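The Summer Bin

The house on Sorncombe Road had to be empty by the end of November. My sister took the upstairs and I took the kitchen and the hall closet, which had not been cleared out since our father stopped driving.

I found 29 wire hangers, a bag of road salt, and a receipt from Esteves Hardware for a snow shovel we never saw. I put the hangers by the door and went on to the shoes. 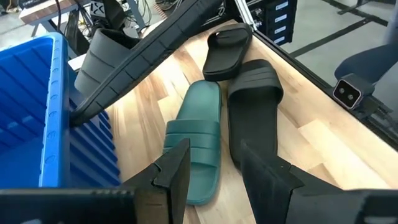

My father bought shoes the way other men bought batteries. If a pair fit, he went back for another. I had the blue bin at the edge of the butcher block and was sorting what I could into pairs. There were black slides, some with ridges across the strap and one with a plain band, and among them a single green one. I looked for its mate in the closet and then under the stairs.

My sister came down with a lamp under her arm.

"That's the one from the lake," she said. "The other one went off the dock at Bornuta."

I remembered the dock but not the shoe. She said he had walked back to the cabin with one bare foot and wouldn't let anyone mention it. He kept the one that was left for the rest of his life, through two moves.

"Do you want it?" I asked.

"What would I do with it?"

She carried the lamp out to the car. I heard the trunk close. I put the green slide in my coat pocket, where it didn't fit, and started on the boots.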